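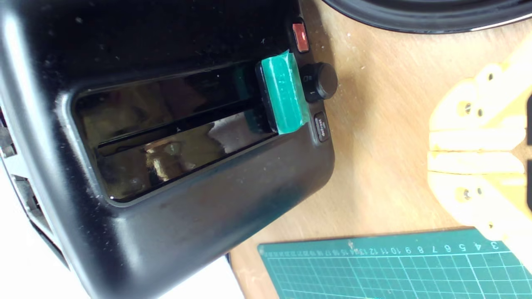
Toast is just bread that has been bread for a bit too long near something very hot, and I eat a lot of it. I have it for breakfast, I have it when I get in, and if I'm writing late I have it at nine o'clock at night with honey on. So when a class at Cetlow Primary sent me a big envelope of questions in February, and one of them was "How does a toaster know when to stop?", I put the others to one side and went straight to the kitchen. A toaster doesn't look as if it knows anything. It has a long dark slot for the bread, a lever at one end (the one with green tape on it), and next to the lever a round knob and a couple of buttons, one of them red. You'll see a few crumbs on top as well. Anyway, the answer is good, and it starts with wires.

What makes it hot?

Electricity is happy to travel along some wires and finds others really hard work. The wire inside the cable on your lamp is easy. It's thick copper, and the electricity goes along it without much fuss, so the cable doesn't get hot. The wires in a toaster are the hard work sort. They're made of a mixture of metals called nichrome (say it "nye-krome"), which is mostly nickel and chromium, and it resists the electricity. That's the proper word for it, resistance.

Try rubbing your hands together, fast, for as long as it takes to say your whole address. Warm, aren't they? It isn't quite the same thing that happens in the wire, but it's a good way of thinking about it. Pushing against something that pushes back makes heat. In the wire it makes so much heat that the metal glows orange.

You might wonder why the wire doesn't burn away. Nichrome is clever stuff. When it gets hot in the air it grows a thin skin on the outside, and the skin protects the metal underneath. Then it can heat up and cool down again and again, breakfast after breakfast, for years.

How does the heat get to the bread?

The wires don't touch the bread. They'd make stripes on it, and they'd be dreadful to clean! The heat crosses the gap instead. Some of it is carried by hot air, but most of it comes as something called infrared, a kind of light that our eyes can't see. Your skin can feel it, though. When you sit by a bonfire and your face is roasting while your back is freezing, that's infrared landing on your face.

Infrared only warms what it lands on, so the bread needs to stand up straight in the slot with a hot side facing each of its own sides. If it flopped over you'd have one black patch and a lot of plain bread. That's what the metal guides in a toaster are for, to hold the slice up. I used to think they were the hot part when I was small, and that the bread was being ironed.

Why does it go brown?

This is my favourite bit.

First the water in the outside of the bread turns to steam and drifts off. (If you put hot toast flat on a cold plate, the steam gets caught underneath and the bottom goes soggy. My gran stood hers up in a little rack and I didn't understand why until I was quite old.) Once the outside is dry, it can get much hotter than before, and then the sugars in the bread start joining up with another group of things in it, called amino acids. Those are the little pieces that proteins are made of.

When they join up they make brand new things, lots and lots of them. Some are brown. Some smell gorgeous. It's called the Maillard reaction, which you say "my-ar", and the same thing gives you brown edges on a roast potato and the crust on a loaf. Toast tastes different from bread because it really is different. You can't turn it back, either. Leave a slice of toast on the side all day and you'll get cold toast, but you won't get bread.

Carry on heating it and the bread starts turning to carbon, which is black and bitter and makes the smoke alarm go off. I have done this more times than I'm going to tell Cetlow Primary.

So how does it know when to stop?

It doesn't know! An ordinary toaster can't see the bread and can't smell it either. It just waits for a certain amount of time and then switches off.

When you push the lever down, two things happen. The bread goes down on a little carriage, a bit like a lift, and a switch closes so that electricity can get to the wires. There's a spring trying to pull the carriage back up all this time, and in most modern toasters the thing stopping it is an electromagnet. That's a magnet which only works while electricity is running through it. (Have you ever pushed the lever down on a toaster that wasn't plugged in? It usually won't stay. No electricity, no magnet.)

The timer is counting while all this goes on. When it finishes, it turns the electromagnet off, the spring wins, and up comes your toast. Clunk!

The round knob is how you tell the timer how long to wait. People argue about the numbers on these. Plenty of grown-ups will tell you they mean minutes, and on some toasters they might come close, but on lots of them they're only a scale from pale to dark. The only way to find out is to time it. I did mine with the kitchen clock and it wasn't minutes.

Older toasters had no electronic timer at all. Many used a strip made of two metals stuck together, and because one metal grows more than the other when it's hot, the strip bends. When it had bent far enough it knocked a catch and let the bread up. I think that's lovely, a toaster that runs on something bending.

And the buttons?

The button that seems to say "defrost" is for bread straight out of the freezer. Frozen bread has ice in it, and the ice has to melt before anything can go brown, so on most toasters the button just adds some extra time. Toasters often have a cancel button too, for when you change your mind or smell something worrying. It switches off the magnet early and the spring does the rest.

Crumbs

Every slice drops crumbs. Most fall right down inside, and many toasters have a tray at the bottom that slides out so you can tip them away. Old crumbs can burn and smoke, so it's worth doing. Ask a grown-up to unplug the toaster first and let it get properly cold.

And please don't ever poke anything into a toaster, even if your crumpet is stuck. Not a knife, not a fork, not your fingers. Metal and electricity together can hurt you very badly. Unplug, wait, and get a grown-up.

Something to try

You'll need a grown-up, a toaster, and some bread from the same loaf. Make one slice at the lowest setting, let the toaster cool down, then make one in the middle. Put them next to a plain slice and look for these:

Which one feels lightest in your hand? (Think about the steam.)
Which one makes the loudest crunch?
Where did the brown start, in the middle or at the edges?
Does the plain slice smell of anything at all, once you've smelled the others?

If you have kitchen scales, weigh a slice before and after and write both numbers down. Then do it again with a different sort of bread. Fruit bread goes brown quickly because it has more sugar in it, so keep the setting low and stay nearby. And then butter the lot, obviously.

Next time I'll do another one out of the Cetlow envelope, which is "Why do kettles get noisy and then go quiet just before they boil?"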